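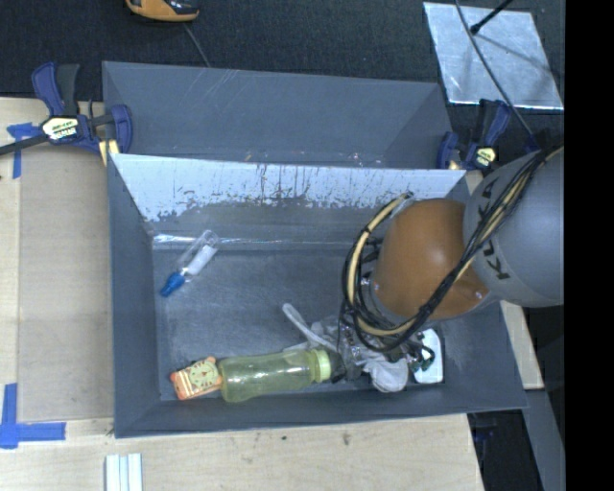
The lake had never frozen on the Tenen side, wrote the first respondent, and any map that said otherwise had been drawn by people from Kata. The Office of Boundaries received the remark on 29th July, entered it in the register, and thanked the respondent for an interest in the public record.

The Office had not asked about the lake. Its notice, posted at the ferry landing in Lomorville and at the school in Tenen, invited comment on the proposed removal of a boundary stone that stood in a pasture above the water and served no present purpose. Residents were given until the end of the month. In the ordinary course of business such a notice drew no comment at all.

By the closing date the Office held 600 letters. Most were from Tenen, which had fewer households than that.

The letters were read in the order in which they arrived. Several concerned the lake. One enclosed a pressed fern. A number stated that the stone was warm in winter and that sheep lay against it, and one of these added that the sheep of Cairns would not, having been raised without manners. A letter in pencil asked whether the stone would be told.

The Office replied to each letter on the approved form. The form allowed for support, objection, or a request for further information, and the pencil letter was placed under the third heading. A clerk drafted an answer. It was returned by the senior clerk for being too long, and the second draft was returned for being too short. The third read: "No procedure exists for informing the stone. The Office will consider whether one is needed."

In February the Office sent an inspector up from Lomorville by the morning boat. The inspector's report ran to seven pages, of which the first six described the road. The last recorded that the stone was upright, that its lettering was worn past reading, and that snow lay over the whole of the pasture except for a strip on its southern side. Two ewes were lying there. The inspector had removed one glove and placed a hand on the stone for the purpose of measurement. No measurement was given.

The lake, the report noted in its final line, was frozen from the Kata shore to a point level with the pasture, and open beyond it.

The proposal was withdrawn in the spring without a hearing. The stone was entered in the schedule of boundaries still in force, and the column headed "Between" was left blank until the clerk could ask what ought to go in it. The pencil letter was answered a second time, by hand, on plain paper. The Office kept no copy.

Related stories
The Ferry Timetable, Revised
A Short History of the Kata Lamp Tax
Notice to Owners of Bees in Cairns
The Winter Inspector
2000 Steps to the Tenen Schoolhouse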